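2 June 2026

Finished the second batch of hand-held demonstrations for the Windwood set today. The count is at 284 episodes, of which I expect to keep most. The first batch was done by remote control over the Jibrin link, and I was getting 8 usable episodes an hour. With the gripper in my hand I get 30.

The speed has a cost. When I drive the arm remotely, every motion I record is one the arm can make. When I carry the gripper myself, my wrist does things the arm can't, and I only find out at replay. Four episodes from the first morning ended with the wrist joint past its limit. I now keep my elbow low and come in from the side, which feels slow and replays fine.
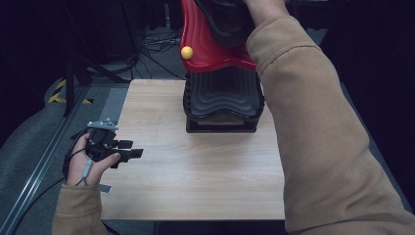 Using both hands is the other complication. The gripper side is logged in full: pose, finger opening, timestamps. The bare hand is logged only as video. If it does too much of the work, the policy has nothing to copy for that part. My rule is that the bare hand may steady or hold an object, and anything that counts as the task goes through the fingers of the gripper.

Cable routing matters more than I expected. A cable that pulls on the wrist shows up in the pose trace as a small constant drift, easy to mistake for a calibration error. I lost most of an afternoon to that before looking down.

Next is a replay of the full set on the arm at Gillmont, then training with the Brullon scripts, unchanged apart from the action scaling. I want a baseline before August. If the wrist limits are still a problem, I'll filter at export and leave the recording procedure alone.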